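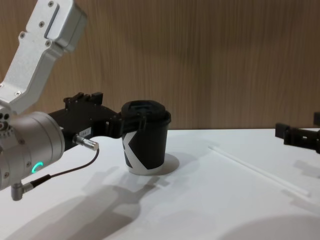 4 min read

We've had the Tralden two-arm kit on the bench since February, and I'm smitten! I bought it to gather demonstrations for a small learning project (straw into takeaway cup, a harder job than you'd think), and we've now got 700 of them saved, 53 of which I threw out for being sloppy. My slop, I should say, the arms did as they were told.

Setting up took me a morning. You move the arms through the task, press the pedal, and the joint positions and video are saved together with matching times. After 20 goes I'd stopped thinking about the controls and was just doing the job, and the recordings got much smoother from there.

The two-finger grippers are my favourite bit. One arm can steady a cup by the rim while the other goes for the straw, and you can feel your way to a gentle squeeze. Straws are still fiddly, mind. A thin see-through one on a white table is hard to spot, for me and for the model, so do record some with a coloured straw as well.

Grumbles? The manual is thin on how to label failed tries, and I'd like longer cables. Wongate's rival kit has nicer software for trimming clips, but its arms felt stiff when I tried them.

5 out of 5 from me. Next up: lids!

Contact us | © Vevton Bench Reviews | Back to top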